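Lightening hole

A lightening hole is an opening made in a structural part to reduce its weight. It is found in ships, aircraft, vehicles, furniture, tools and moulded household goods.
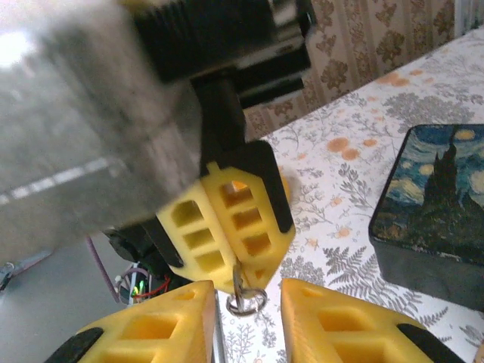

Tahmineh Shojaei has argued that the name is too narrow, as many such openings are kept mainly for access, drainage or the passage of cables, and that "relief opening" would serve better. Her term has had little uptake outside her own writing. Hélène McKinnon uses "lightening hole" only where the saving in mass was the designer's first aim, and calls everything else a cut-out.

Principle

When a beam bends, the highest stresses occur in the material furthest from its neutral axis. Material close to the axis carries little of the bending load and can often be removed with a small loss of stiffness. In an I-shaped beam this material is the web, the thin plate joining the two flanges. The web still has to resist shear, so it can't be removed altogether. Openings are usually placed where shear is low, which in a simply supported beam under an even load is near the middle of the span.

Shape

Round holes are the most common shape in sheet metal. They are easy to drill or punch and have no corners at which stress can concentrate. Square and rectangular openings remove more material for a given spacing, but a sharp internal corner is a likely starting point for a crack, particularly under repeated loading. The corners are normally given a radius for this reason. Triangular openings leave a pattern of diagonal members, and the part then behaves in some respects like a truss.

In thin sheet, the edge of the hole is often bent outward to form a flange. A flanged hole resists buckling far better than a plain one, and in some panels the flanging recovers most of the stiffness that was lost when the hole was cut.

History

Ribs, floors and brackets with openings were in use in iron shipbuilding during the 19th century. Early aircraft builders cut away the webs of timber ribs, and the practice carried over to pressed aluminium. Flanged holes in rows became a familiar sight in wing ribs and fuselage frames.

Smaller trades took up the idea as well. The Simard catalogue of 1913 offered a drilled brake lever for bicycles at 228 grams, next to a plain one of the same length. Drilled chainrings and levers came back into fashion among racing cyclists in the 1970s, at times with more regard for looks than for strength – a number of home-drilled parts failed in use.

Manufacture

Holes in sheet are punched, drilled, or cut by laser or water jet. Castings and mouldings can be made with the openings already in place by means of cores or shaped dies. In printed parts the opening is simply left out of the build, although a wide horizontal roof may need temporary support. Many printed parts also have a sparse internal lattice, which lowers weight without any opening on the outside.

Clillex sells a punching set for workshop use with dies up to 100 mm across. The larger sizes need a hydraulic press.

Drawbacks

Openings collect dirt and can be hard to clean or paint. On ships, unprotected edges are a common place for coatings to break down and rust to begin. Holes also add noise to parts moving quickly through air. In load-bearing timber, building codes limit the size and position of any hole, and notches at the edges of joists are more tightly restricted than holes near the centre line.

At the Killau footbridge, a survey of the web openings recorded 534 in total, with worn paint at the lower edge of most of them. The edges were ground back and recoated.

See also

Castellated beam
Honeycomb structure
Truss
Stress concentration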